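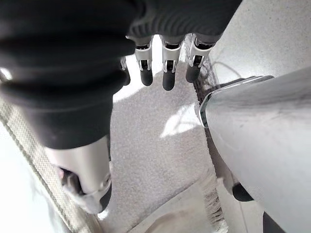 Re: Carpool to the September choir weekend

Zewditu Zeleke wrote:
> Dear all, I have counted only the cars from the Nistora side so far.
> Can the people from Clituvar please tell me who drives and
> who needs a seat? Also, is the old parking lot still open for us?
> I heard it is closed after 3 in the afternoon.
> Zewditu

Dear Zewditu, dear singers,

Thank you for starting the list. From Clituvar we have two drivers, me and my sister. In my car there is place for three more persons with small bags. My sister can take two, but she leaves one hour later than me and she will not wait at the gas station this time.

I called the guest house yesterday. The lady told me the old parking lot is open all day, but the gate code has changed. The new code is 2121. Please write it down on paper, the phone signal is weak after the bridge.

The cost of gas was 38 dollars for my car last year, for both ways. I propose that we divide it equally among the people in each car, the driver also. If somebody thinks this is not fair, please write to me before we go and not after.

One question about the music. I have the alto part for the first two songs, but the third one stops on page four. Did other altos receive the full copy? I can print it at my office if somebody sends me the file.

I also still have the blue folder which was left on my back seat after the last concert. There is no name inside.

With kind regards,
Thoa Lý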